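4.2 Ending an episode cleanly

We come now to the part of the guidelines that gave us the most trouble in drafting, and on which the two reviewing sites, Wollham and Valtport, took the longest to agree. When a household task is taught to a pair of arms by an operator, somebody has to decide when one episode stops and the next begins. In a task such as picking up a block this is hardly a question at all. With laundry it is, and we found early on that two perfectly careful operators could follow the same written instruction and still hand in recordings that ended at quite different moments.

The first draft, written by Dwynwen Gronow, said only that an episode ends "when the garment is hung". It is a friendly sentence and everyone felt they understood it. In practice some operators stopped as soon as the peg had closed, others waited until both grippers had let go and drawn back, and a few (with the best of intentions) carried on and tidied the basket as well. Of the 676 episodes we read through for this section, 32 had to be set aside because we could not tell which of these endings had been meant.

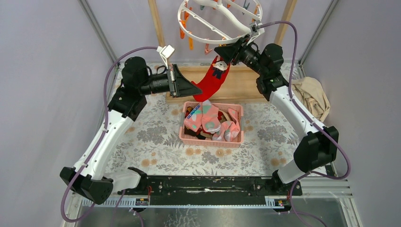 The present wording is therefore a good deal fussier, and we make no apology for that. An episode is complete when the item hangs from the peg without support from either gripper, when both arms have moved clear of it, and when it has stayed in place for a count fixed beforehand by the site. If the item falls during that count, the episode is kept and marked as a drop - it must not be trimmed back to the moment before the fall, however tempting that may be. Selma Dimitriou argued strongly for this last point, and we are grateful to her, as drops turned out to be among the recordings our readers asked for most often.

A word should also be said about small items. Socks are awkward to judge, for they are light enough to cling to a fingertip after the gripper has opened, and an operator watching from one side may well believe that the sock has been released. We ask operators to check from a second position before closing the episode (see Rule 15). Where the sock belongs to a pair, each sock is treated as an episode of its own, and the second is not to be skipped merely because the first went well.

Finally, the state of the basket between episodes. The Yao protocol, from which we borrowed a great deal, asks for a full reset every time. We have relaxed this a little in Rule 17: the basket may be left as it is, provided that a note is made of it and that the pile is turned over by hand at the start of each session. The sites were happy with the change, though Wollham would still like the note to be shorter.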